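Buy the Fixture First
Stefaniia Antoniuk

June 2019

Every spring I get to write the equipment request, and every spring I enjoy it more than I should. I like catalogs. I like arguing over lead times. And I have come around to an opinion that gets me teased at lunch, so I may as well put it in writing: when you plan for a robot, the robot should be the last thing you shop for.

I learned this the slow way. Our first request for the board assembly bench was all arm and gripper, with one line at the bottom that said "misc. tooling, $500." I wrote that line. I remember thinking it was generous! The arm came from Penov on time and ran beautifully the day we bolted it down. Then we needed something for it to work on, and the tooling line was gone before we had a single decent part holder.

The gray fixture we use now came out of the second request, and I could go on about it all day. It gives a processor a pocket with raised walls, at a scale where a small mistake in angle matters a lot. Putting a chip in or taking it out is mostly a question of what the fingertips can reach, and that depends on the shape of the plastic as much as on anything in the arm.
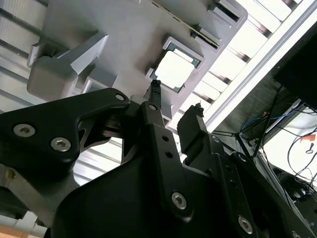
What I would put in the budget instead

Start with the part and work outward. What holds it? What touches it? How many spares of each will you go through in a year? For us the answers were the fixture, the fingertip pads, and a pile of processors we could afford to scratch. Pads are cheap one at a time, and then you find you have ordered them 11 times in one year, each with its own shipping charge and its own form. Put a year's worth on the first order. Please!

Practice parts deserve their own line too. I used to treat them as scrap we would find somewhere, and we did find it, in mismatched boxes that made every test different from the last. Now I ask for 8 matching processors at the start and keep them together. It's a dull thing to request and it made our September trials so much easier to read.

Then there's the time line, meaning people's time, which almost never shows up on these forms. Audrey-Anne Lévesque spent 2 weeks on grip angles alone, and those weeks were worth more to the project than the accessory package Nekix wanted to sell us. A part held at a tilt has to be brought square before it will seat, and somebody has to work out how. If the plan has no room for that somebody, the plan is short.

I know the case on the other side. Money for a big machine is easier to get than money for small stuff, and a request full of pads and plastic looks timid next to one with an arm in it. Fair enough. Ask for the arm! Just write the small stuff into the same request, in the same size type, and defend it with the same energy.

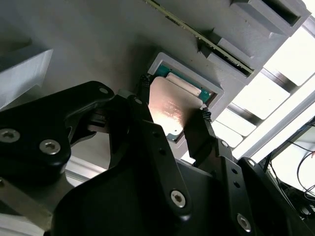 Sandhu Automation Planning Group

A few people have asked whether I'd lease next time. For the arm, maybe. I'd want to see the service terms, and I'd want them to cover the gripper as well. For the fixture, no. We change ours too often, and I want to be able to take a file to it on a Tuesday afternoon without reading a contract first.

The Fodotness request is due next and I've already started on it. The holder is on page one.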